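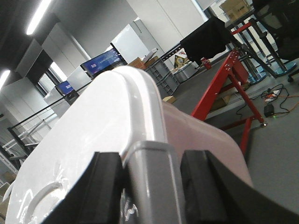
How do I get the lid to stay shut on a storage container with side latches?
Seat the rim all the way around first, then close the latches. A latch pulls down a lid that is already in place. It will not drag a crooked one home, however hard you lean on it.

Section 5. Closing and opening the Wuvley lidded container

1. Set the container on a level floor, clear of casters, table legs and your own feet.

2. Look into the rim channel. Packing crumbs, screws and bits of cardboard all like to live there. Evict them.

3. Lower the lid flat and press each corner until the rim sits evenly.

4. Hook the first latch over the rim and push the handle down until it clicks. Do the same on the opposite side.

5. To open, pull the handle outward from its lower end. Keep a palm on the lid if the container is very full, as the lid may have opinions.

Note: A new latch is stiff. It loosens after 30 or so closings, by which time you will have stopped complaining about it.

Caution: Do not lift the container by its latches. They look like handles, and we have heard about this from customers.

Caution: The lid is not a step, a seat or a workbench.

Replacement latches are sold in pairs under part number 2447. Left and right are the same, so there is no wrong one to order.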